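Kidney stones, and the long road to Korwood

I had always assumed a kidney stone was something that happened to men in period dramas, just after the goose. Then one night in August I woke at ten past four with a pain in my left side that would not be sat on, lain on or walked off. I tried all three, twice round the kitchen.

When to stop being brave

I rang the out-of-hours line in Senstead, where a very calm woman asked if I had a fever, if I was being sick and if I could still pee. Fever and a blocked kidney together are an emergency, she said, and I was to go in at once if I started shivering. I was only being sick, so I felt rather smug until she told me to go in anyway.

Korwood General is a long drive when every pothole has your name on it. They gave me a painkiller I would happily have married, then a scan, then a chair in Bay 2 for what was left of the morning. The car park charged me as if I'd bought a share in it.

The stone was small. I asked to see it on the screen and was shown a white dot I'd have wiped off with a sleeve.

Going home with a sieve

They sent me back to Senstead with tablets, a paper strainer and orders to drink 2,000 ml of water a day, more if it was hot. You pee through the strainer and you wait. I had never given the bathroom so much of my attention.

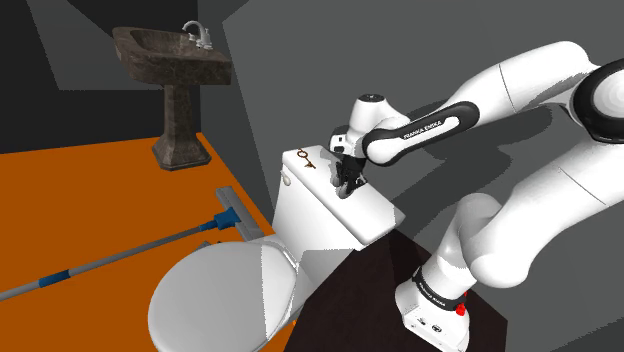
What I'd pass on

Drink before you're thirsty. Go easy on the salt, which in my case meant a painful parting from Slanina crisps. Keep the stone if you catch it, as the lab can tell what it's made of and your diet advice may hang on that. Mine went off to the clinic at Skenlow in a pot with a label bigger than my thumb, and I'm still waiting for the letter.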